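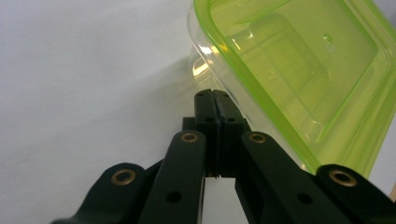 Figure 1. Hand-held gripper with the finger pads closed, beside a clear container with a lime-green rim.

Unit 2: Collecting demonstrations by hand
Course notes, Aldana Espinoza and Bautista Iturra

2.1 Terms

A demonstration is one recorded run of a task by a person holding the gripper. An episode is the stored form of a demonstration: the wrist video, the finger opening at each time step, and the estimated path of the tool. A set is all episodes gathered for one task under one written protocol.

The course set, Aravena, has 2,000 episodes. The practice set, Hendmont, has 50 and is the one used in the lab.

2.2 What the wrist view records

The camera moves with the tool, so the fingers stay in nearly the same part of the image while the objects move. In Figure 1 the pads are together and the container is tilted close to them. A single image of this kind does not tell the learner whether the tool is approaching or leaving. That information comes from the neighboring images and from the recorded path. Students who train on single images should expect errors at such points.

Clear plastic is a hard case. The wall shows glare on one curved corner, and the pale surface behind it has little contrast with it. The colored rim is the more reliable cue. A policy trained only on rimmed containers may depend on the rim, and the test split should check for this.

2.3 Protocol

Start with the fingers open and the tool still.
Move at a steady speed. Do not pause to plan in mid-run.
Change the start position of the object between episodes.
Stop recording after the fingers have opened and the tool is clear.
Keep failed runs, labeled as failed. Do not trim them.

2.4 Screening

Reject an episode if the path estimate is lost or if the finger opening is missing for any time step. Plain tabletops give the tracker few features, so losses are more common there. Log the reason for each rejection in the Nuromton sheet.

2.5 Exercise

Work in pairs. Each pair screens the Hendmont set separately, compares labels, and reports the episodes on which the two disagree. Submit by Wednesday, December 17, 2025, in the Eton folder. Late work is graded under the policy handed out in November.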